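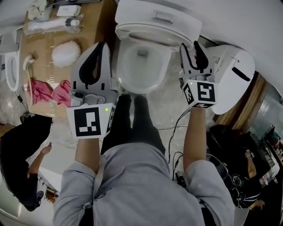

White toilet with the lid up, logged in the diaries as "wc".

Swati household water diaries

Hi, and thanks for stopping by. This is the readme for Swati, a small set of water meter readings and handwritten diary notes from homes in and near Kovden. I started it after a long argument with my neighbor Kibet Simiyu over whose house used more water (mine, by a mile, and I'm still not over it). We borrowed a couple of clip-on meter readers, then a few more people on the street wanted in, and by the time Caroline Mohamedi offered to type up the diaries it had turned into a real project.

If you only want the files, skip down to "What's in the folder". If you're going to publish anything with them, please read the part on known problems first. I mean it!

What you get

30 homes, 20 days each, all recorded in March. Every home has a meter reading for each quarter hour, so a full day is 96 rows. On top of that there are 2000 diary notes where people wrote down what the water was for. Some wrote "shower, short" and left it there. One home wrote little essays on the state of their dishwasher, and I kept every word because they're wonderful.

The readings are in liters. I know, I know. The meters here are in liters and I didn't want to convert and then have someone convert back and lose bits along the way.

What's in the folder

readings.csv - the meter readings, one row per home per quarter hour
diary.csv - the typed diary notes, one row per note
homes.csv - one row per home: people, bathrooms, garden or no garden, type of heater
codes.txt - the short codes used in diary.csv and what they stand for
changes.txt - what I fixed and when, mostly typos

All the csv files are plain UTF-8 with commas and a header row. Notes that have commas inside them are in quotes. If your spreadsheet program turns the home codes into dates, import that column as text.

Columns in readings.csv

home - a letter and a number, same code in every file
day - day number within that home's own run, starting at 1
slot - quarter hour of the day, 1 is the one that starts at midnight
liters - water through the meter during that slot
flag - blank if all is well, "g" for a gap, "r" for a reader restart

Columns in diary.csv

home, day - same as above
time - what the person wrote down, cleaned up to hours and minutes
code - one of the use codes
note - their own words, with names and anything private taken out
typed_by - initials of whoever typed it

The use codes

wc - toilet flush
sh - shower
ba - bath
si - any sink, kitchen or bathroom
la - laundry
di - dishwasher
ga - garden, car, dog, anything outside
xx - other, or I couldn't read it

We did talk about splitting "si" into kitchen and bathroom. Elibariki Khaemba tried it on his own diary and gave up after two days of forgetting which sink he'd been standing at, so it stayed as one code. Full flush and half flush are both "wc". People with two buttons were asked to mention which one in the note, and a few of them did.

How it was collected

The readers clip over the meter and save a number every quarter hour. Sibusiso Shezi set them up and went back to pull the data off at the end of each run. Diaries were printed sheets on a clipboard, hung wherever people would see them. Most homes went for the bathroom door or the fridge. We'd thought about a phone app, but half the street said they wouldn't use it and I was in the half that said so.

I typed up the first batch and Caroline did the rest. Then we swapped and checked each other's pages against the paper. She's a much better typist than I am and you can probably tell from changes.txt.

Everybody who took part is an adult who signed a one-page form, and they all got to read their own notes before release. Two people asked for notes to come out, so those are gone from the file and from the count above.

Known problems

Flushes are badly undercounted in the diaries. People write down a load of laundry because it feels like an event. They don't write down a flush in the middle of the night, and I can't blame them. If you compare the diary with the meter in the small hours you'll see water moving with no note beside it. Please don't use the "wc" notes to work out how often people flush.

Diary times are whatever clock the person was looking at. Kibet's kitchen clock runs fast and he likes it that way. I haven't shifted anything.

A quarter hour is a wide slot. A shower and a sink and a flush can all land in the same one, and there's no way to pull them apart from the meter alone. If you need that, you want a set with much finer readings.

Slots marked "g" are empty, not zero. Read them in as missing or your totals will come out low. I did this myself on the first try and spent a very happy evening thinking my house was the thriftiest on the street.

And it's one town in one month, with mild weather, among people who like each other enough to share a clipboard project. It won't tell you much about anywhere else.

Good uses, and less good ones

I'd love to see it used in classrooms. Obadia Waweru has run it with his stats group and says the gaps make for a good lesson on missing data. It's also fine for testing charts, trying out ways to match two messy logs, or just getting a feel for how a house wakes up in the morning (the breakfast bump is lovely).

I'd rather you didn't use it to set water prices or to rank homes against each other by name. Please don't try to figure out who lives where, either.

License and credit

Share it, change it, use it in your own work, and keep the credit line:

Swati household water diaries, Kovden, first release, June 2021

If you find a mistake, open an issue with the home code and day number and I'll go look at the paper sheet. I still have them all, in a box under the stairs. Replies can be slow on weekdays.

Still to do

Add the heater type for the two homes that left it blank
Spell check codes.txt
Ask Sibusiso where the spare reader went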